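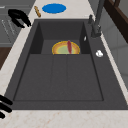

Figure 6. Sink scene loaded in the simulator, wrist view. Plate in the back compartment, red item on the plate.

6. Setting up the sink scene

Do this section after the arm moves freely in the empty scene (section 5). You will need the Platar scene folder, the gripper model you exported in section 4, and the bench computer or a laptop with a separate graphics card.

6.1 Load the scene

1. Close any other simulator window.
2. Copy the sink folder from the shared drive into your own project folder. Do not run it from the shared drive.
3. Open the scene file and wait for the countertop texture to appear. On the bench computer in the Tevimley workshop the first load takes about 28 seconds. Later loads are faster.
4. Set the physics rate to 600 steps per second. The default is 160, which is too low for the gripper fingers.
5. Press Reset once.

Note: If the sink loads as a plain gray block with no compartments, the collision mesh is being shown in place of the visual mesh. Turn off Show Collision in the view menu.

6.2 Place the objects

1. Drop the plate into the back compartment of the sink. Use the Drop tool and let it settle.
2. Place the red item on the plate, upright.
3. Put the blue object and the wooden stick on the counter behind the sink. The arm does not pick these up in the first task, but they must be in the scene or the saved start pose will not load.
4. Save the layout under a new name.

Caution: Do not type in a height for the plate by hand. If it starts inside the sink floor, the solver will throw it out of the scene and the run has to be restarted.

6.3 Check the wrist view

1. Switch to the wrist camera.
2. Compare your view with Figure 6. Black gripper fingers should show on the left side, and you should be able to see into the back compartment.
3. If the fingers are missing, the camera is attached to the wrong link. Go back to step 4 of section 4.2 and attach it to the wrist.
4. If the faucet blocks the plate, rotate the base joint in small steps until the plate is visible.

Note: The top of the faucet spout is out of view in the wrist camera. Leave it that way. Keep the spout in the collision list, as the elbow can reach it.

6.4 Dry run

1. Set the speed limit to 3 percent.
2. Run the approach move only, with the gripper open.
3. Watch the contact log. Any contact with the sink deck or the faucet means the approach path needs another waypoint.
4. Repeat at normal speed when the log stays clear.

Caution: Unplug the real arm before you press Run. The Naro driver sends commands to any arm it finds on the USB port, including when the simulator is open.

Layout files by Arif Haque. Section 6 revised Oct 10, 2024 by Ikhsan Goh, physics rate changed.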